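Folding a jumper on the bed: is it worth the bother?

Audrey-Anne Wong charges $69 for a bedroom tidy through her one-woman business, Trikham, and I went in doubting that anyone needs to pay to have a jumper folded.

"Most people don't," she says. "They need to clear the bed first." 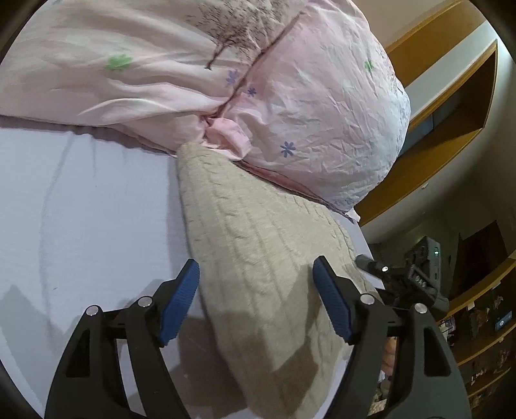 Photo: Usman Gilani

Her rule is quilt up, knits out, bottom sheet smooth. I ask whether a dresser top wouldn't do. "Too narrow. Sleeves hang off and you fold them crooked."

She won't hang cable knit either, and says the shoulders stretch. I've hung mine for years and told her so. She asked to see them. I changed the subject. 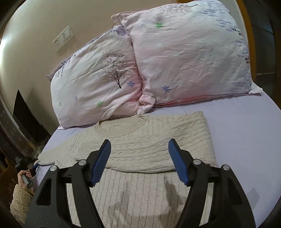
Cream cable knit, partly folded, with the neckline up.

Her claim that folding takes five minutes a week sounds like salesmanship to me. "It's five if you do it every week," she says. "Leave it a month and you'll hate me."

And the quilt? "Fold it last. Or don't, it's your bed."

I'm still not convinced about the $69.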